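# The Lantern Walk at Flosiswood

I'd been in town for exactly one night when Daithí Egan knocked on my door and handed me a goose costume.

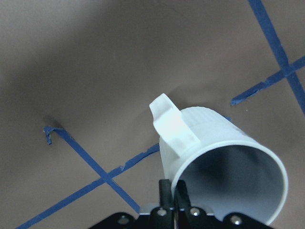

*A white mug on its side.*

"You're the back half," he said.

I'd come to Flosiswood to write up the Lantern Walk for a travel site (two paragraphs, three if it rained), and I had planned on standing at the curb with a notebook and something fried. But the festival started in 1764 with a parade of geese, and every February since then they've needed a goose. The usual back half had thrown out his knee on Fitzgerald Hill.

"Who's the front half?" I asked.

"Ciarán Flanagan. He's very experienced. Don't let him turn left."

So that was me at six o'clock, bent double under a bedsheet covered in feathers, hanging on to the belt of a man I'd never met. I could hear the whole thing and see none of it — drums, a fiddle, kids screaming at the stilt walkers, somebody selling hot chestnuts for two dollars a bag. There were nearly 2000 people on the route and I can describe their shoes to you in great detail.

"You doing okay back there?" Ciarán yelled.

"What happens if we turn left?"

"Who told you about that?"

We went past the bakery, past the Pareo Hotel, past 36 lanterns on the bridge (he called them out to me one at a time, which was sweet of him, and also very slow). Then the drums got quieter. Then they got a lot quieter.

"Ciarán, did we turn left?"

"A bit."

He lifted the sheet. We were down at the river, just the two of us, and the whole parade was crossing above our heads with every lantern doubled in the water. Oh, it was gorgeous! I forgot my back hurt. I forgot I had a notebook.

"I do it every year," he said. "They get so mad."

Up on the bridge, Daithí was leaning over the rail and shouting something about the goose.

"Should we go back?" I asked.

"In a minute," said Ciarán, and he sat down on the wall and took off his beak.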